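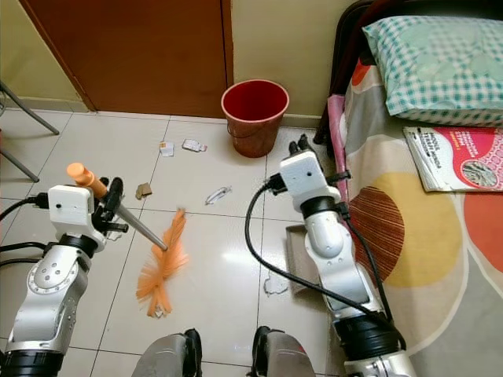

Oi-ling Huang
Senior Researcher, Floor Surfaces and Indoor Dust Group, Pruston

Figure 1. Broom with orange bristles on white floor tile.

3. Materials and methods

3.1 Study sites

Settled dust was collected in two buildings, a primary school in Tolesden and an office block on Hosero Street. Both have glazed tile in the corridors and sheet vinyl in the classrooms or offices. Carpeted rooms were left out. Sampling ran through December, when the heating was on and windows were mostly kept shut. Each corridor was divided into plots of equal size, marked at the corners with pencil. Plots within a meter of an outside door were dropped from the analysis, as grit carried in on shoes hid any effect of the cleaning method.

3.2 Cleaning treatments

Three treatments were compared: dry sweeping with a broom, dry sweeping followed by a damp flat mop, and damp mopping alone. Brooms with loose, spreading fibers (the general type is shown in Figure 1) were used for both sweeping treatments. Strokes were made in one direction only, toward the collection edge, with an overlap of half a head width. A new broom was broken in for 40 strokes on a spare plot before use, following the procedure of Kļaviņa. Mop pads were wetted with 200 mL of plain water and changed after every plot. No detergent was used at either site.

3.3 Sampling and weighing

Dust was lifted with a vacuum sampler fitted with a preweighed filter, once before cleaning and once after the floor had dried. In total 1,567 filters were weighed. Of these, 269 were rejected for torn edges or for a blank correction above the limit set in Section 2 – most came from the first batch, which had been stored without spacers. Filters were held overnight in the balance room before each weighing. Grout lines were sampled separately with a narrow nozzle and are reported on their own, per meter of joint.

3.4 Treatment of the data

Removal was calculated for each plot as the drop in dust mass divided by the starting mass. Values from the two buildings were not pooled, because the joints in the school corridors are deeper and the tile is older. Plots with a starting mass below the detection limit were excluded. Differences between treatments were tested on ranks, with plots grouped by corridor. Airborne dust during sweeping was logged at two heights, but the lower instrument drifted at the Hosero Street site and only the upper readings are used in Section 4.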